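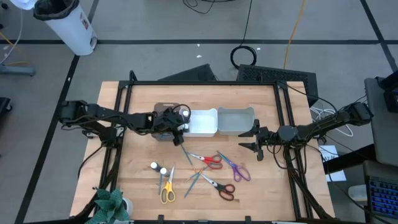 Photo: Hye-jin Joo / Skirkside

Skirkside began with one long wooden table and a drawer of scissors that no one could ever find when they wanted them. Rosalind Greenberg opened our craft room 7 years ago, and she still likes everything sorted into its proper bin before the lights go off, the little bottles with their white caps as much as the red, purple and yellow handles. 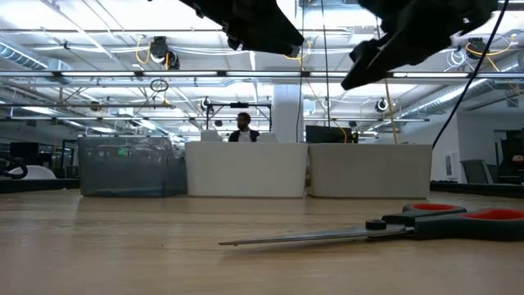 We do fuss over our scissors, it's true! Come by in July, when the big summer classes start, and stay as long as you like.

Contact Skirkside | © Skirkside | Back to top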